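Course notes, Unit 11: Site visit to the Olszewski workshop, Dreltville
Notes prepared by Witold Jabłońska, June 2025

Read these notes with the Unit 10 handout on end effectors. Terms defined there are not repeated.

1. Purpose of the visit
The visit covers data collection with hand-held grippers. A person carries the gripper through a household task, and the recording is later used to train an arm with matching fingers. The workshop demonstrates clothing tasks only. Rigid objects are treated in Unit 12.

2. Program
Introduction and safety briefing, bench demonstration, demonstration in a furnished room, discussion. Groups are limited to 11 students. The Dovlow bus stops at the north gate.

3. Points from the bench demonstration
Finger geometry. Two parallel fingers close on a fold of cloth along a short line of contact. Thick seams hold the fingers apart, and the thinner cloth beside a seam may then slip. Grasps are best placed clear of seams and hems unless the task calls for an edge.
Episode length. The Tuvham exercise set contains 157 episodes, of which 76 involve trousers. An episode starts with the fingers open and ends with the fingers open. Trim anything outside these limits.
Wide-angle view. Straight edges far from the optical axis are recorded as arcs. Do not estimate lengths from the raw picture – apply the calibration from Unit 9 first.

4. Points from the room demonstration
Denim is stiff, and a folded leg tends to keep its crease when lifted at one end. Overlapping garments are harder. The operator has to decide which layer to take, and that decision should be readable from the approach path alone. A patterned surface under the garment gives useful texture for tracking, but strong daylight from one side reduces contrast in nearby cloth.

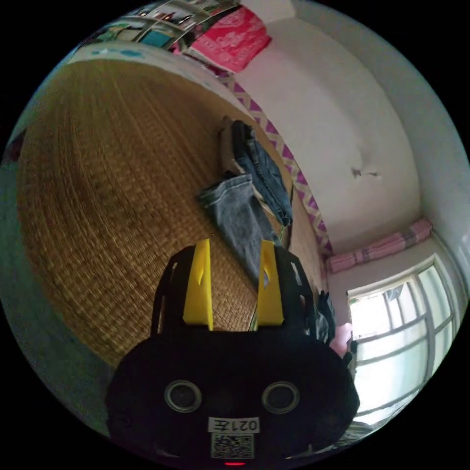
Fig. 3. Hand-held gripper with yellow fingers; two pairs of jeans on a woven mat.

5. Assignment
Using Fig. 3, mark one grasp point on the darker pair and one on the lighter pair. State the approach direction for each and the layer order you assume. One page, with a sketch. Students repeating the unit in October use the same figure.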